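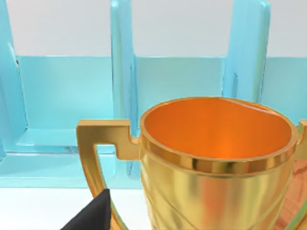 Render: Doina Kelmendi

Guvthorpe Water Works, plant support log
Ticket: High-pressure pump on train 2 trips on low suction
Opened by: Doina Kelmendi, operations
Status: Closed

Saturday, 6:40 a.m.
Train 2 tripped again overnight. The Movik pump starts fine, runs for 29 minutes, then drops out on low suction pressure. Train 1 is on the same feed header and hasn't missed a beat. Feed tank level is good, no alarms on the intake. Contract delivery to the town is covered from storage for now, so we have time to do this properly.

7:15 a.m.
Swapped the cartridge filters on train 2 first (they were due anyway). The old set looked pretty clean. Restarted, same trip. OK, so it's not the filters!

8:30 a.m.
Called Evano support and got a really good tech on the line. She had me pull the suction trend next to the valve positions, and wow, what a useful screen, I'd never had those two on one page before. Pressure sags slowly the whole time the pump is up. Inlet valve says 100% open all the way through.

9:05 a.m.
Went out with a hand gauge. Upstream of the inlet valve the pressure is solid. Downstream it falls right along with the trend. So the valve is telling us it's open and it isn't. Love it when a gauge settles an argument.

10:20 a.m.
Train 2 isolated, locked out and drained. Pulled the Prado actuator. The coupling key is worn nearly round, so the stem can creep toward closed while the position feedback stays put. Valve seat is fine. Fitted the spare coupling, stroked it 2 times by hand and then from the control room, full travel both ways.

11:10 a.m.
Flushed and restarted. Suction steady, permeate conductivity coming down nicely.

3:45 p.m.
Still running, no sag at all on the trend. So happy with this one. Going back to normal rotation.

Follow-up
- Order two coupling kits, stores is now at zero
- Check the key on train 1 at the October shutdown
- Ask Evano to save the combined trend page for both trains
- Alarm suggestion: inlet valve open but suction falling for 10 minutes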